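Budgeting for a second arm on a parts sorting bench

Ľubica Ševčík
Posted Tuesday, January 5, 2021

I have to put in a capital request for a two-arm sorting bench and would like a sanity check on the consumables and fixtures side. The arms themselves are already quoted and I don't need help with those.

The work is moving small electrical parts between open-fronted plastic bins: capacitors, push buttons, switch blocks, metal fittings. Mixed shapes, low volume, frequent changeover. We are on one arm now at our Mavell site and the second would share the same table. My draft has 700 for bins, liners, table covering and tape, and 270 for cable management and spare gripper fingers. Purchasing has asked why we can't use the bins from stores with no liner, and whether the second arm can have a cheaper gripper than the first.

Specifically: is the 700 realistic for a year, do liners earn their cost, and is there any case for mismatched grippers?

Ismail El Ouafi

We run a similar cell at Flomura. Taking your points in order.

Bins. Buy one type and buy spares in the same order. Stores bins are fine if they are all the same moulding. Ours were from three suppliers and the floor heights differed by enough to need separate pick heights for each. A stepped or sloped front lip gives the wrist more room when the gripper comes in low.

Liners. Yes. Cylindrical parts such as electrolytics roll on bare plastic, and a part that has rolled against the side wall is a hard pick for a parallel gripper. White foam sheet cut to the bin floor is cheap, and dark parts stand out on it. Order sheet and cut it yourselves. 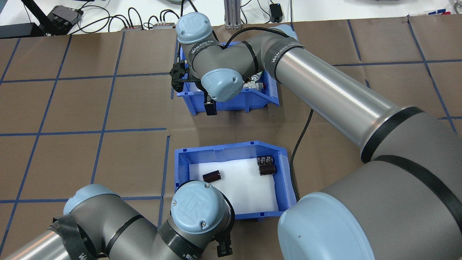
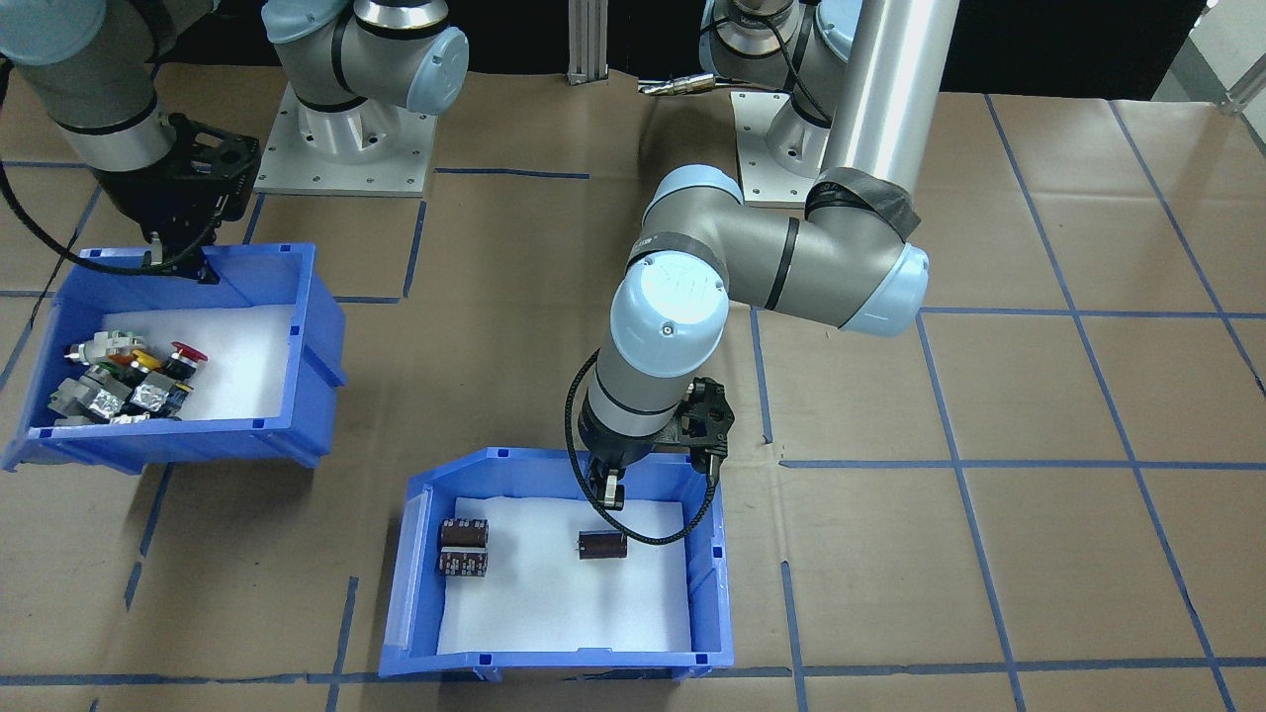

Two-arm layout: blue bins, foam under the capacitors, taped grid on brown covering.

Cables are where I think your draft is short. With one arm you can get away with a loose loop at the wrist. With two arms over the same bins, a loop that hangs low can catch a bin rim, and a caught cable usually means a connector as well. I would move money out of the 700 and bring the 270 up to at least double. Put in proper straps, one spare gripper cable per arm, and a day of somebody's time to dress the cables at full reach.

Grippers. Match them. If they are the same you hold one set of fingers, one cable and one mounting plate, and either arm can cover the other's bins. The saving on a cheaper unit goes on the second set of spares. The exception is if one arm will only ever handle one family of parts, and you say yours won't.

Table covering and tape: treat as consumable. We replace ours every 16 weeks. Tape the grid again each time from a drawing, otherwise the bin positions wander.

PentlandDave

700 is too much for boxes and tape. Just get a vacuum gripper.

Ľubica Ševčík

Thanks, Ismail. I have raised the cable line and dropped the bins to a single supplier. Vacuum was tried by McIntyre on the first arm and would not hold the switch blocks, as there is no flat face large enough for the cup.

Comments (4)

r_hollis: Check whether your quote includes mounting plates. The Clevine quote we had did not, and it was a second purchase order.

tamsin.k: Does anyone fix the bins down? Ours get nudged out of their squares.

Ismail El Ouafi: Locating strips screwed to the bench, two sides only. Add them to the fixtures line.

r_hollis: Hook and loop works too, but it fills with dust.

Related threads

Spare fingers for parallel grippers: how many to hold
Lease or buy for a low-volume cell
Writing a capital request that purchasing will read
Bench height for two arms on a shared table
Foam liners and static: what to specify

We use cookies to keep you signed in and to count visits. By continuing to use this site you accept our cookie policy. Manage settings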